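Chapter 7
Borrowed Code: Plugins, Feeds, and What They Cost

Most books on building websites treat plugins as free gifts. You find one, you click install, and your site can suddenly show the weather or sell T-shirts. This chapter starts from a less cheerful place. A plugin is a program written by a stranger, and once you switch it on, it can usually do anything your own code can do.

Consider the town library in Rurnetton. Its site ran 28 plugins when Mirta Insaurralde took it over in May. She could find a clear use for six. One of the others, a small event calendar called Verer, pulled its dates from an outside server every time a visitor opened the home page. If the server was slow, so was the library. 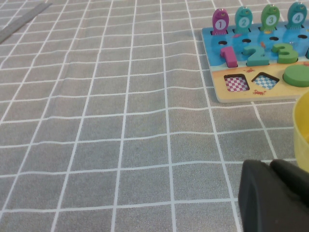

The makers of Verer said it was "lightweight," a word you should learn to distrust. Light compared to what? The files were small, true enough, but file size tells you very little about how long a page waits for an answer from somewhere else. Insaurralde timed the home page with the calendar on and then with it off, and she trusted those numbers over the sales page. You will do the same test in Section 7.2.

Star ratings deserve the same doubt. People tend to rate a plugin in the first hour, when it is new and nothing has broken. Few come back after an update wipes out their settings.

None of this means you should write everything yourself. Your own calendar may well be worse. But before you install anything, you should be able to say what it does, where its data comes from, and what your page will show when that data fails to arrive.

Terms to know: plugin, feed, cache, timeout, fallback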